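How to run a hand-held gripper demo table at an open day

Written up fast after the February open day at Nirnville, before I forget it all. For whoever runs the table next.
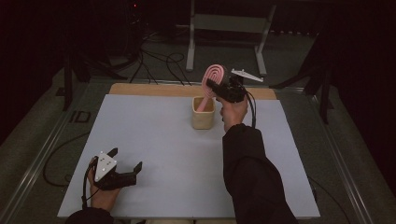

The whole point of the table is that visitors try a task themselves with the grippers on, instead of watching someone else do it. So everything below is about getting a person sat down, going, and back up again without a queue out the door. We had 174 people through the building. Not all of them tried it. Plenty did.

What you need

Two hand-held grippers, left and right, same model. Ours are the Usano ones.
Marker plates, fixed on top of each gripper.
A plain light board for the table. No pattern, no logo.
Props. Small, light, a bit silly.
Dark curtains for the sides.
Tape. More tape than that.
A head camera that adjusts fast, small heads and big heads both.

Step 1. Table first

Put the frame up and get it level before anything else comes out of the boxes. Board goes on last. Wipe it, then wipe it again mid-morning, fingerprints build up.

Push the board right up to the wooden strip at the back. Things roll. The strip stops them.

Curtains next. Pull them in close on the left and right. Visitors walking past in bright jackets are a pain for tracking and also the person at the table keeps looking round at their friends.

Step 2. Cables

Do these properly. I didn't, first hour, and somebody caught a foot on one. No harm done but still.

Each gripper has its own cable. Leave enough slack for the hand to reach the far edge of the board, then a bit extra. Too short and people feel a tug and stop. Too long and it drags over the props. Let it hang down the inside of the wrist.

Floor cables: tape flat anywhere a visitor might walk. Behind the table matters less but keep kids out of there.

Step 3. Check the marker plates

Wiggle each plate. If it moves at all, tighten it. A loose plate gives you tracking that looks fine for a minute and then drifts, and you will waste ages blaming the software. Ask me how I know.

Then wave both grippers slowly over the board and watch the screen. Left should follow left. We had them swapped at setup, took far too long to spot.

Tell people not to hold the gripper by the plate. Tell them again. It looks like a handle, everyone grabs it.

Step 4. Pick the task

One task. One. We started with a menu of them and people just stood there choosing.

What worked best was the lollipop and cup. Pink spiral lollipop, little square cup, stick goes in the cup. Grab, lift, tilt, lower. Everybody gets it in one look, no reading, works for a six year old and for the man from Buvico who wanted to talk about grip force the whole time.

It's harder than it sounds. The head of the lollipop is flat and wide so you can get hold of it easy enough, but then the stick end is a long way from your fingers and you have to think about where it's pointing. Most people come in too low and bump the rim. Tell them to go up first, then over, then down.

Cup placement: near the middle of the board, towards the back. If it's too close to the visitor they hunch.

Step 5. Talk them through it

Keep the script short. Mine was more or less:

Hold it from underneath, like a watering can.
Squeeze slowly, let go slowly.
Start with your right hand, park the left one on the board.
Look at the cup, not at your hand.

That's plenty. The parking bit is worth saying outloud. New people wave the spare hand around and knock the cup. If they're left handed swap it over, same thing in mirror image.

Three tries each. Then next person. Ingvild Lindqvist ran the table after lunch and was much stricter about this than me, and her queue moved twice as well as mine. Do it her way.

Step 6. The recording

If you are saving the runs (we were), get the consent form signed in the queue, not at the table. Start recording when both grippers are still. Stop when the stick is in the cup or they've given up. Don't leave it rolling between visitors, I did for a while and ended up with long stretches of people adjusting the headband.

We finished on 301 runs saved. A good few will get thrown out but as a days work it's decent.

Batteries, if your camera uses them: swap at lunch whether they need it or not.

Step 7. What goes wrong

Tracking drops out when they turn the wrist right over. Ask them to bring it back level and wait a second.

Dark sleeves are fine. Shiny ones less so, ask people to roll them up.

Fingers won't close all the way. Usually fluff or a bit of tape in the joint. Unplug, clean, plug back in.

Person gets frustrated. Take the cup in your own hand, hold it still for them, let them get one in. Then finish.

Queue gets too long. Drop to one try each and say so before they sit.

The Võ group asked if they could bring their own objects. I said yes and it was a mistake, we spent nearly half an hour on a set of keys. Keep it to your own props.

Packing up

Grippers off power first, then coil the cables loose, not tight round the handle. Plates stay on unless it's going by courier. Count the props back in, the lollipop is popular.

Board goes between two blankets. Curtains last, they pad the top of the crate.

Still to sort for next time: a lower chair for kids, a spare cup, a sign that says which end of the queue is the front. If you've got a better way of doing the headband tell me, I'm at the Nirnville desk most mornings before 11.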